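Support > Lilbridge Bench > Set-up Guide > Section 4: Comparing Grippers in Sim
April — by the Lilbridge docs desk

4. Comparing grippers in the sim kitchen

This section covers swapping end tools on the simulated arm and running the same job with each so the numbers mean something. You need sections 1 to 3 done first. Base placed, joints zeroed, kitchen loaded. If the kitchen loads with no textures go back to 2.3, wrong asset path nearly every time.

Three tools ship with this release:

Brallelier P — two-finger parallel. Default. Good on flat things.
Irwood Round — cylinder body, short reach. Newer.
Tiongson Soft — three pads, slow to solve. Leave it for last.

All three use the same flange so no adapter needed in sim. Real hardware is different, see section 9.

4.1 Before you start

1. Save the layout. File, Save Layout As. Give it a name you will recognise in a month, "test2" is not a name.
2. Set the controller to Position. Not Velocity, not Impedance. You can try impedance later (4.6).
3. Set the random seed to 2524. Any seed works but the reference results in 4.5 were made with this one.
4. Check the time step. Bench default is fine for P and Round. Halve it for Soft.
5. Close the physics viewer if you have it open in a second window. It eats frames and the contact log gets gaps in it.

NOTE: Layouts saved before this release open with gravity off. Tick it back on under World. Things floating up off the counter = this.

4.2 Swapping the tool

1. Pause the sim. Full pause, the space bar only stops playback.
2. Select the wrist in the tree. The last link, not the flange frame under it.
3. Right click, Detach Tool. Tool vanishes from the view, stays in the library.
4. Drag the new tool onto the flange frame. It snaps.
5. Open Tool Properties and press Read Mass. Do this every time. The controller keeps the old tool's mass till you do and the arm will sag or creep upward.
6. Unpause. Watch the arm for a few seconds. It should hold still.

CAUTION: Never swap with the sim running. The joint solver sees an infinite load for one step and throws the arm. No harm to anything real obviously but the layout gets saved with the arm through the floor if autosave hits at the wrong moment.

NOTE: If the tool snaps on backwards, rotate 180 on the flange Z. The Irwood does this more than the others. Known issue.

4.3 Placing the arm for the reach test

Reach test is over the counter, between the sink side and the cooktop. Tight on purpose. Open counter tells you very little, all three tools do well there.

1. Load pose "counter_reach". Arm comes over the stone with the elbow bent and the tool pointing at the back wall.
2. Jog joint 6 until the tool is level. Use the small steps.
3. Check the clearance under the wall cabinets. The wrist housing is the widest part up there, it hits before the tool does.
4. Check the forearm against the cooktop rim. Orbit the view to do this. From the front it looks like more room than you have.
5. Cabinet door: leave it open for the first pass. Planner has to go round it. Close it for the second pass and compare.

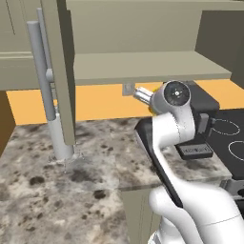
6. Press Store Start Pose. All the runs begin from here, for every tool. If you re-jog between tools the comparison is junk and you start over.

NOTE: Tool lengths differ. Same joint angles put the fingertips in diferent places. That's expected. Store the joint pose, not the tip pose — with tip pose the planner picks its own elbow and you end up comparing elbows.

CAUTION: Collision meshes on the tall fixtures are thicker than what you see on screen. Leave a gap. If the contact log says you touched something and the view says you didn't, believe the log. To see the meshes: View, Show Collision.

4.4 Running the comparison

1. Open Batch. Pick task "reach_and_hold".
2. Runs: 40 per tool. Fewer and one bad run swings it.
3. Tick Log Contacts and Log Joint Torque. Leave camera logging off unless you need it, files get huge.
4. Start. Speed slider to max is ok for P and Round. Keep Soft at real time.
5. When it's done the panel shows a success rate. Ignore it for now. Export the log first, then look.
6. Detach, swap, Read Mass, go again. Same seed, same start pose.

If a batch stops partway through, don't resume. Resume picks up a new seed (bug, on the list). Delete the partial log and rerun the whole thing.

Error 224: tool mass not read. Go to 4.2 step 5.
Error 467: start pose in collision. Usually the wrist housing against the cabinets, or you closed the door with the arm in the way of it.

4.5 Reading the results

Open the exported logs side by side in Compare. Four columns matter.

Reached — tip got to the target and stayed there. Yes or no.
Touch — anything brushed on the way. A run can be Reached and still have touches, count those separately.
Peak torque — look at the elbow first, then the wrist. A long tool shows up here before it shows up anywhere else.
Plan time — how long the planner thought about it. Door open should be slower than door closed. If it isn't, the door didn't load as an obstacle, check its box in the tree.

Reference logs are in the samples folder, one per tool. Yours should match within a run or two. Way off usually means mass or time step.

What we saw on our bench, for what it's worth. Brallelier reached fine but brushed the underside of the cabinets when coming in high. Irwood cleaner, fewer touches, shorter body helps in the tight part. It does lose targets at the back wall that Brallelier gets. Tiongson reached nearly everything and took all afternoon doing it. For counter work we leave the Irwood on. Your layout may want something else so run it.

4.6 Same again with impedance (optional)

1. Switch controller to Impedance. Arm will drop slightly, let it settle.
2. Stiffness: start at the preset "medium". Low lets the wrist droop into the counter with the heavier tools.
3. Re-store the start pose. Only time you are allowed to.
4. Run the batch, export under a new name. Do not overwrite the position logs.

Touches are softer here and the torque peaks come down. Reached goes down a bit too. Don't put position and impedance runs in one table, they aren't measuring the same thing.

NOTE: Soft plus impedance is not supported in this release. It runs. The numbers are no good.

4.7 If something looks wrong

Arm shakes at the start pose: time step too big, or Read Mass skipped.
Arm is fine but tool jitters: tool snapped on twice. Look in the tree for two of them, delete the lower one.
Tool passes straight through the counter: counter collision is off. Happens after importing a kitchen from the old format.
Planner gives up instantly: target is inside something. Show Collision and look.
View goes dark over the cooktop: glossy materials with shadows on low. Cosmetic, logs not affected. Set shadows to medium if it bothers you.
Logs are empty: disk full, or export was pressed before the batch was finshed.

Next is section 5, wrist camera placement. Keep the layout from 4.1, it gets used again there, and leave whichever tool you picked on the flange.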